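Bathroom wall holder

A bathroom wall holder is a small fitting fixed to the wall of a bathroom or toilet to keep some item off the floor, off the cistern and, ideally, out of the bowl. The term covers toilet roll holders, towel rings, hooks, brackets, cups for toothbrushes and the short shelf on which one bar of soap may be balanced by a patient person. Towel rails are usually treated separately, being longer and more confident.

Types

The simplest form is the hook, which holds a towel by whatever part of it was nearest. The bracket has a back plate and a projecting arm, often with a raised or curved lip at the front to discourage the contents from leaving. The shelf has no such lip in its cheaper versions and relies on good will. Combined models, such as the Clavel roll holder with a ledge on top, are sold on the understanding that the ledge is for a telephone.

Finishes follow fashion with a delay. Chrome was the usual choice for decades, white plastic was the usual choice for people who had seen the price of chrome, and matt black has since become common against white walls, where it shows up well and so does the dust.

Towels and cloths

Most holders near a basin are meant for a hand towel or cloth, normally of terry, a looped fabric that soaks up water and keeps its shape poorly. A cloth may be folded over an arm, threaded through a ring or rolled and stood on a shelf. Rolling is favoured by hotels and by households expecting visitors. A rolled cloth of any softness tends to bend over at the top once it is lifted, and needs rolling again.
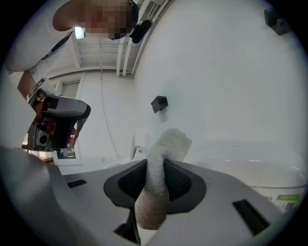
Position

Advice on height varies. Fitting guides by Drunero put a hand towel hook well above the basin and a roll holder at 822 millimetres from the floor, a figure copied widely and explained nowhere. In practice the height is settled by the holes left by the last holder.

Near a toilet, the holder should be within reach of a seated adult without twisting. It should also be clear of the lid when raised - a point generally discovered after drilling. Where two holders share a wall they are often set at different heights, which may be deliberate.
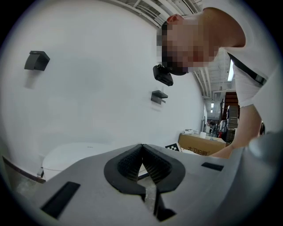
Two black holders on a white wall, with a toilet at lower left.

Fixing

Screws and wall plugs remain the most dependable method. Adhesive pads are quicker and leave no holes, though they may leave with the paint. The Saengthong pad, rated by its maker for 10 kilograms on glazed tile, carries a note of 18 lines listing the surfaces to which this does not apply. Suction cups are also sold.

Cleaning

Holders are wiped with a damp cloth, often the one they were holding. Sosis, whose catalogue runs to 200 bathroom fittings, advises against abrasive powders on black finishes and recommends drying the underside, a part of the holder otherwise seen mainly by children.

See also

Towel rail
Soap dish
Wall plug
Cistern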